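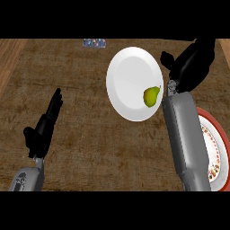 Print this page | E-mail this page

Ticket 341 – Mandard dual-arm cell, simulation twin
Component: right hand, pregrasp and finger contact
Priority: normal
Status: resolved, one follow-up open

Summary
Pear transfer task fails in the twin after the update to the Hervieu hand model. The right hand reaches pregrasp over the plate, starts to close, and the task aborts with CONTACT_EARLY before any lift. Left arm is idle in this task and parks with the hand open. The physical cell is not affected, as it still runs the old hand model.

Environment
Twin running under Trirnton scene server, tabletop scene with the white plate as the source and the red-rimmed plate as the target. Task file unchanged since January. Physics step unchanged. Controller build is the same as on the physical cell.

To reproduce
Load the tabletop scene. Reset both arms. Run pear_transfer with the default seed. Abort occurs on the first close command.

Log, trimmed
right_arm: state APPROACH -> PREGRASP
right_hand: preshape PARTIAL_CURL ok
right_hand: close cmd issued
right_hand: contact thumb_distal / plate_rim
task: abort CONTACT_EARLY
left_arm: state HOLD, no fault

Entry 1
Ran 14 episodes with the default seed and varied pear yaw. All aborted. Contact pair was the thumb and the plate rim every time. The pear was never in the contact list. Ruled out pear friction and mass for that reason.

Entry 2
Paused at pregrasp and checked the view from the head camera. The right hand is at the far side of the table, above and to the right of the pear, partly curled, with one black digit pointing back toward the plate. There is a gap between hand and rim, so the meshes are not touching at this point. Turned on the collision overlay. The collision shape for the distal thumb link extends past the visual mesh on the plate side. The other digits match their meshes.

Entry 3
Compared the hand description files. In the updated file the distal thumb collision body is a single capsule. The old file used a convex hull. The capsule was generated with the radius of the proximal link, and the export script did not flag it. Same error in the left hand file. It does not show up here because the left hand parks clear of the plate, over bare table.

Entry 4
Tried raising the pregrasp height by 5 mm as a workaround. Thumb clears the rim, but the fingers then close on the neck of the pear and it rolls off the contact patch. The pear lies on its side on the right of the plate with the neck toward the rim, so there is little margin on that side. Workaround rejected. Pregrasp height put back.

Entry 5
Replaced the capsule with the old convex hull in both hand files. Cleared the cached collision shapes – the scene server keeps these by file name and will load the old ones otherwise. First run after the edit still failed because this step was skipped on the render node. Cleared there as well and restarted.

Entry 6
Ran 100 episodes, seeds in sequence, pear yaw varied. No CONTACT_EARLY. Two episodes ended with PLACE_TIMEOUT at the red-rimmed plate. Both had the right forearm between the camera and the target, and the plate estimate dropped out during the descent. Not related to the hand files. Moved to a separate ticket under Flokura perception.

Resolution
Convex hull restored for the distal thumb link, left and right. Export script now compares each collision body against its visual mesh and stops on a mismatch. Do not copy the updated hand files to the physical cell until they have been exported again with the new check.

Follow-up
Self-collision margins for the left hand have not been retested. Needs a task that brings both hands over the same plate. Pear transfer does not do this.

Last updated: Thursday, 4:10 p.m.

Print this page | E-mail this page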